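The Pool the Sea Fills

If you want to swim at Nimness, you have to ask the moon first. The tidal pool at the foot of the cliffs vanishes under the sea twice a day, and when the water drops back it leaves behind a fresh, green, very cold 40-metre bath with a crab or two in it. I have been to a lot of pools. I have never been so happy to get into one, or so quick to get out again.

The way down is by 244 steps, cut into the cliff by quarrymen and patched ever since with whatever came to hand. Brick, slate, poured concrete, one slab that used to be a doorstep and still has the boot scraper on it. There is a bench at the halfway turn, and you'll want it on the way back up.

I went on a Saturday in October, when the summer families had gone and the kettle in the changing hut was doing most of the work. Thérèse McIntyre was already in, going up and down in a slow breaststroke with her chin well clear of the surface and a yellow woolly hat on her head. She learned to swim here, taught by an aunt who tied a rope round her middle and walked along the wall.

"It was the only lesson I had," she told me afterwards, both hands round a mug. "When she thought I'd got it, she dropped the rope in the water and went to have a cigarette."

Tidal pools are wonderfully simple things. You find a dip in the rocks, build a wall across the seaward side and let the tide do the rest. The wall keeps the swell off and holds the water in when the sea goes out, and the next high tide swaps the lot for a clean batch. There's no heating and no chlorine. On a good day you can see every pebble, and on a bad day (after a westerly, say) it's like swimming in cold soup with bits of kelp wrapped round your ankles. I loved that too!

What it does need is a sound wall, and Nimness very nearly lost its own. The middle section went in a winter storm, and for several years the pool would hardly fill past the knee. Gordon Campbell, a retired mason with forearms like fence posts, showed me where the old work meets the new. The first builders had set their stones on edge, packed tightly together like books on a shelf, so that each wave drives them closer. Someone later had laid the repairs flat, and the sea had picked them out one by one.

So the new stretch went back to the old way. The stone came from the quarry at Baloch, five miles up the coast, which supplied the original, and all of the laying had to be done between tides. Some shifts started at four in the morning under lamps. Jaxon Gill, who was Gordon's labourer that spring and is now a waller himself, remembers racing the water with a bucket of mortar and losing his left boot to it. He swims here most weeks in summer. He will not come in October, and he said so very firmly.

There's a logbook in the hut going back more than 100 years, wrapped in oilcloth, and you could lose an afternoon in it. Water temperatures, mostly, with remarks. "Seal in deep end, would not share." "Fog. Sang so that Mother could find me." One page has nothing on it except the word "Bracing", underlined hard enough to tear the paper.

Rajitha Sultana, who took up swimming here after moving from the city, has been copying it all out in the evenings. She's into the third volume, and she reads the best bits aloud while people are trying to get their socks on, which is harder than it sounds with numb fingers.

If you go, check the tide table pinned up at the bus shelter and aim for the two hours either side of low water. Take old shoes with a bit of grip for the rocks, a big towel, and something hot in a flask. Get in by the eastern ladder, where it shelves gently. The western one drops you straight into the deep end, and Thérèse will be watching to see which you choose.

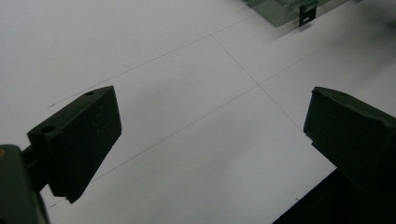
Words by Audrey-Anne Fortin

Audrey-Anne writes about coasts, rivers and cold water. She is working on a book about the sea walls of small harbours, and her piece on the Devier ferry appeared in our spring issue.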